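STUDIO B WALKTHROUGH, LATE-NIGHT TAPING
February 20, 2020. Inspected by Shalini Dubey

Audience risers - PASS. Rated for 904, and they boo in unison.
Guest exit, stage left - FAIL. Blocked by a Barrios fog machine. Musical guests like to leave fast.
Cue card stand - PASS, wobbles.
Applause sign - PASS. Lit for 28 minutes, obeyed for 2.
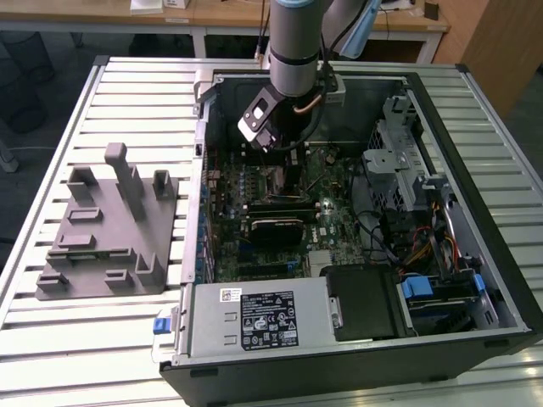 Graphics playback - HOLD. The lower-third froze on the host's monologue again, and Urard wants the playback tower checked before Saturday. Side panels go back on before doors open, please; a Dell with its green motherboard showing is a fine sight on a workbench and a poor one beside the band's drinks.

Recent checklists
Zireder Awards, load-in
Jeser Comedy Gala, pyro

Contact the stage office | Back to top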